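I bought the Skarkstead table in February for our small flat, and we have used it every day for meals and for my sewing. The colour in the shop was called plain white, and I was afraid it would look too cold at home. Now I like it very much.

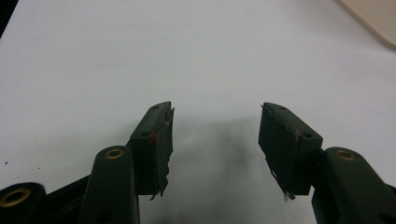
Thảo Lò

The white top is smooth, so flour and crumbs come off with one wipe. Near the window it can look a little grey on one side, depending on the light. Putting the legs on took me one evening, and the instructions could be clearer. I paid 399 dollars and delivery was extra. For my neighbour I would recommend it, but please measure your doorway first.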